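The Open House

By the time my sister and I got to the house on Trodberg Road, over 2 dozen people had signed the sheet by the door. The company was called Sitompul. It had sent out cards in January and then again in winter, and my sister kept both.

We were told to leave our shoes on. A woman with a lanyard said the machines learned folding from people, and that people did it with the grippers first, in ordinary rooms. She said they had 1,267 folds so far and wanted more from kitchens and lounges.

"What do they do with the bad ones?" my sister asked.

"Keep them," the woman said.
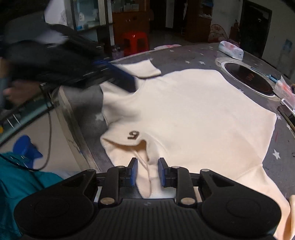
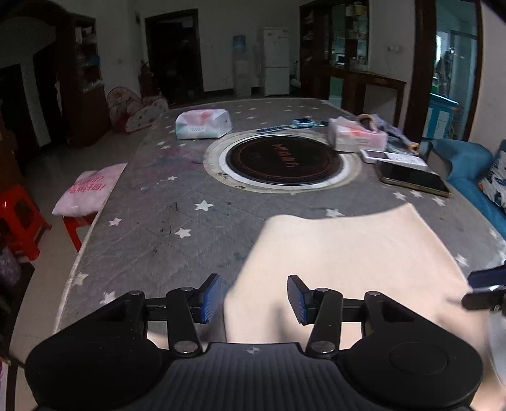 Blue finger pads over the star-print table, with the round hob set into it.

My sister asked for a turn. The grip was heavier than she expected and she dropped a sleeve twice. The woman wrote down 735 on a form and didn't say what it meant.

I thought about our mother, who folded everything in thirds and stacked it on the stairs for us to carry up. We never did. She would walk past the pile all week — then take it up herself.

"Try it with your left hand," the woman said.

My sister put the thing in her left hand and started again with the collar.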